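Thread, Pad, Knot: Hala Hamdan on Stitch Practice

By Nabil Karaki

Hala Hamdan has taught suturing for 11 years and now writes the practice exercises at Plillia. Most of our talk concerned thread: how much to leave, where to park it, and what it does to a soft pad when it is pulled at the wrong angle.

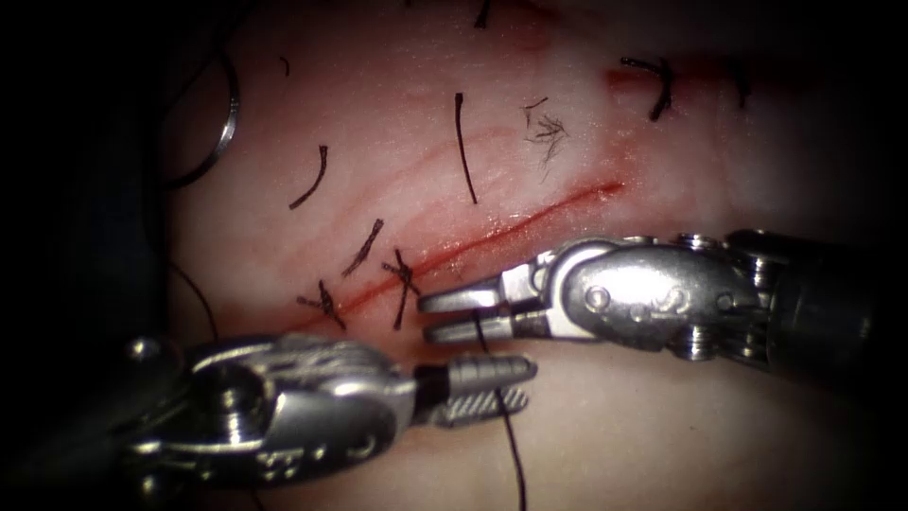

Reading time: 2 min

Hamdan prefers pale pads with a marked red line to those with a deep open cut. "A line gives you something to measure against," she said. "The knot should sit to one side of it. If it sits on top, you can see that from across the room."

Her basic exercise is a row of separate stitches, each tied and cut before the next is started. Trainees place six. She grades spacing first, then the distance of each bite from the line, then the tails. Time is recorded but carries no weight until the fourth session.

"Separate stitches are slow, and you use more thread on knots than on the closure," she said. "But each one stands alone. If the third is bad, you take out the third."

Cut tails should be short and of similar length. Black thread on a pink pad makes the comparison easy, and it also shows fraying. Hamdan puts most frayed strands down to gripping the same spot repeatedly with a ridged jaw. She tells trainees to hold only the part that will be cut off.
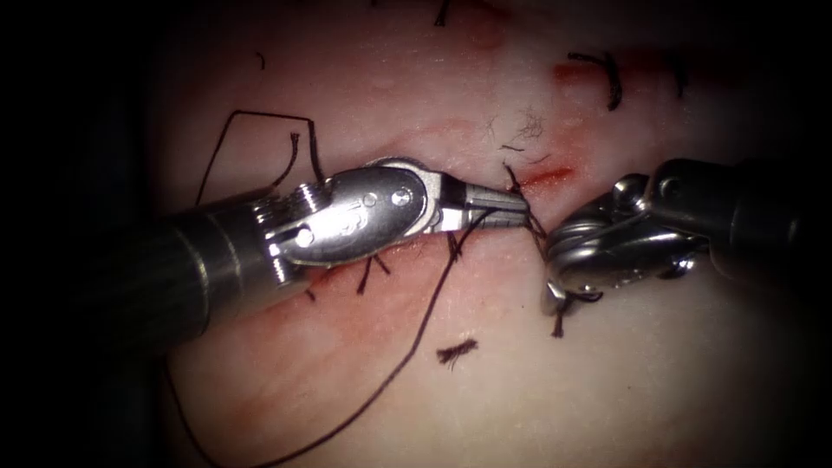
Managing the long end

The long end causes more trouble than the needle. Hamdan wants it laid out on the side away from the next throw, in a wide curve with no corners. Her colleague Samer Nasrallah teaches trainees to start with a shorter thread. She disagrees, on the grounds that they then never learn to handle a full one.

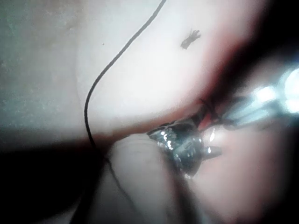 Contrast matters to her more than the feel of the pad. She turned down two darker samples for the course because the thread could not be followed on them under a strong lamp. Even on a pale surface, a thin black line that is plain to see in the light turns faint where it runs down into shadow, and that is where she expects a trainee to lose it. She asks for the lamp to be moved before the next throw is started.

Tension is the other subject she returns to. "Pull until the edges meet, then stop. A soft pad will bunch up long before it tears, so you have a warning."

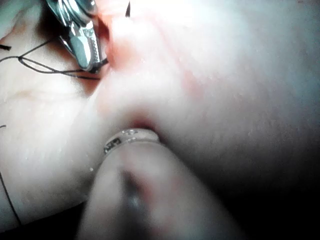 The warning is often missed, she said, when a trainee is watching the knot and has stopped looking at the pad. Her correction is to finish each throw flat, with both ends low and pulled in opposite directions across the line. Lifting the ends raises the pad with them and leaves the first throw loose.

I asked which fault is hardest to remove. "Uneven bites," Hamdan said. "They go in at the right distance and come out wherever the needle happens to come out. I make them mark the exit points with a pen until June, and then the pen goes back in the drawer."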